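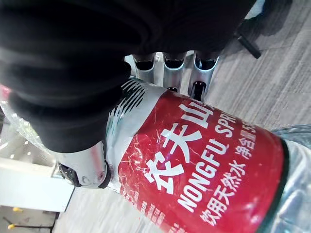 Fig. 1. Bottle grasped near the shoulder, Nongfu Spring drinking water.

Unit 3: Registration, Loans and the Squad List
Course notes, Football Administration
Lecturer: Ronja Westerberg

Reading before the seminar: the Plistum league handbook, sections on player status and on temporary transfers. Bring a printed copy. The Kristiansen case file is on the course page.

3.1 Contract and registration

A player's contract is an agreement between the player and a club. Registration is an entry in the records of the league or national association. The two usually start and end together, but they are separate things and have to be checked separately. A player can be under contract to a club and not registered to play for it. The common case is a player signed after the window closes. He trains, is paid, and cannot be picked.

Registration attaches to one club at a time. When a player moves on loan, the registration moves to the borrowing club for the term of the loan. The contract with the parent club is normally suspended in part, with the parent club keeping the duties listed in the loan agreement (most often a share of wages and medical cover).

3.2 The loan agreement

For this course, a complete loan agreement states:

Term, with first and last day
Loan fee, if any, and payment dates
Wage split
Recall clause
Option or obligation to buy
Matches the player may not play in
Insurance and treatment of injuries

Wage split. Written as a percentage of basic wage. Bonuses need their own line. In the Kristiansen file the borrowing club, Indier, agreed to pay 80 percent of basic wage. The agreement says nothing on appearance bonuses. Indier paid them under its own bonus scale, and the player claimed the difference from the parent club. Read the claim letter signed by Samer Hijazi and note which contract it relies on.

Recall clause. Gives the parent club the right to end the loan early. It only has effect if the player can be registered again with the parent club, so in practice most recalls fall in January. A recall clause with no notice period is valid under the Plistum handbook but is poor drafting. Notice should be in writing and sent to both the club and the league office.

Option and obligation. An option lets the borrowing club buy at a set price by a set date. An obligation binds it to buy when a stated condition is met: a number of starts, survival in the division, or simply the end of the term. Conditions based on starts cause disputes. Define "start" in the agreement. Does a match abandoned at half-time count? The handbook does not say.

3.3 The squad list

Each club files a squad list at the close of the window. Changes after filing are limited to:

a goalkeeper replaced on medical grounds
a player whose registration has been canceled by the league
a player under the age limit, who need not be listed

Incoming loans count toward the list. Outgoing loans do not. The handbook allows a club to name no more than 2 players on loan from the same parent club in one matchday squad. The limit applies to the matchday squad only, and a club may hold more than that on its full list. Students mix these up every year and lose marks on the paper for it.

3.4 Ineligible players

Fielding an unregistered or wrongly registered player is an offense of strict liability. The league need not show that the club knew. Intent goes to the sanction — it has no bearing on whether the breach took place.

The usual sanction is loss of the points won in the match, with a fine. In the Drullatlow decision, the club used a returning loan player before the league office had confirmed his registration. The form had been sent. Confirmation came at 5:40 p.m., after kickoff. The panel, chaired by Eskil Wallin, held that sending the form was not enough and that the player was ineligible for the whole match, including the minutes played after confirmation. Dirceu Dantas dissented on that last point. His reasoning is short and should be read in full.

3.5 Seminar work

Draft a recall clause for the Kristiansen loan, no longer than 80 words. It should cover notice, the form of notice, repayment of any part of the loan fee, and travel costs.

Mark up the Indier wage clause so that bonuses are covered.

Prepare a short statement of the majority view in Drullatlow and a reply to it. Lahcen Younis will take the seminar groups for this unit. Drafts go to him by noon on the day before the seminar.

Unit 4 covers training compensation and the under-age registration forms.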